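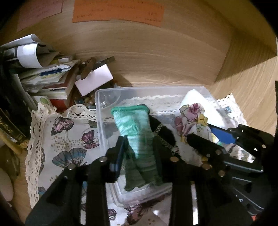 Usent publishes good practice code for recording household tasks with hand-held grippers

A new code of practice for people who record everyday household tasks to train robots is published today by Usent, the membership body for home automation firms. It covers work done with hand-held grippers in ordinary homes, and it is free to download and use.

The code has 146 clauses. It was drafted over the winter by a working group chaired by Caoimhe Ní Bhriain and tested by two member firms, Prurnia and Mac Giolla, before going out to consultation. Usent received 144 responses, most of them from operators who do the recording themselves.

Much of the code deals with soft goods such as socks, hair ties and small pieces of clothing. These are harder to grip than rigid objects, and firms have until now used their own rules for what counts as a good pick. Under the code, an operator should close the fingers on the item before lifting, keep clear of neighbouring items where possible, and mark any attempt in which a second item comes up with the first. Failed attempts are to be kept and labelled, not deleted.
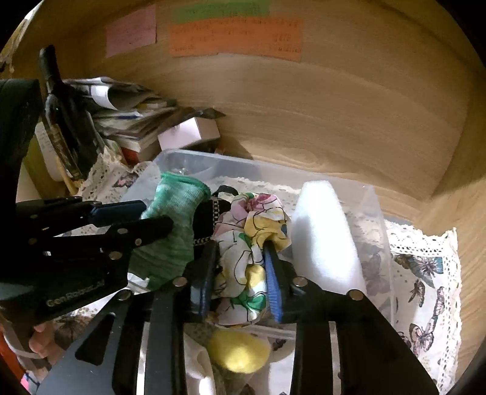
Where two grippers are used in the same container, one is named as the lead for each task and the other gives way. Pivots and finger pads are to be checked at the start of every session and again after each 100 picks. Worn pads must be changed in pairs.

A separate section sets out what is expected in people's homes. Householders must give written consent, and can withdraw it at any time up to the release of the recordings. Letters, notes and other papers within view should be moved or made unreadable before the recordings are shared outside the firm. Operators' hands may appear, but faces may not.

"Firms were asking us the same questions over and over – who checks the tool, what do you do with a bad grasp, what happens to a letter left in a drawer," said Caoimhe Ní Bhriain. "We have written down one answer to each. Some members wanted stricter limits on session length and we will look at that again in June."

Kęstutis Ramanauskas, head of recording at Prurnia, said: "We changed our labelling sheet twice during the trial. The new one takes longer to fill in, but we can now compare sessions from different operators."

Firms that release more than 1000 recordings a year will be asked to send Usent a short yearly statement. Smaller firms may do so if they wish.

An open briefing will be held at Usent's offices in Detthorpe on Friday at 10am. Places can be booked through Dymphna Gallagher in the standards team.

Media contact: Brenda Navarrete, Usent press office, Detthorpe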